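Fórum Punance — Utensílios e Mesa — Tópico: Frigideira clara para exercícios de salteado

Rosário Torres
3/8/21
Prezados membros, solicito parecer sobre o material a adotar nas sessões de iniciação à cozinha. Propomos treinar o gesto de saltear com bolas de papel amarrotado, a frio, antes de passar aos alimentos. O grupo tem 14 formandos.

Hélder Magalhães
Cara colega, manifesto reservas. O papel pesa pouco e não se comporta como um legume cortado. Sugiro feijão seco, conforme a prática seguida na Vetell desde abril.

Rosário Torres
Agradeço a observação. Junto o conjunto em apreço: frigideira cinzenta muito clara, de interior liso, com uma bola verde e outra branca, sobre mesa redonda.
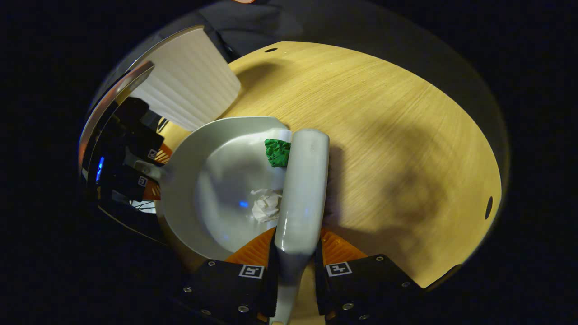

RESPOSTAS AO CONJUNTO APRESENTADO

Smaranda Bucur
Considero adequado. O verde distingue-se bem do fundo claro, o que facilita a correção do gesto. Quanto ao utensílio, recomendo cabo comprido e liso, como esse.

Hélder Magalhães
Mantenho a discordância quanto ao peso — a cor não resolve essa questão.

Abílio Calado
Proponho solução intermédia: papel nos primeiros 15 minutos, feijão em seguida. Solicito ainda que se indique o diâmetro da frigideira, elemento omisso no pedido.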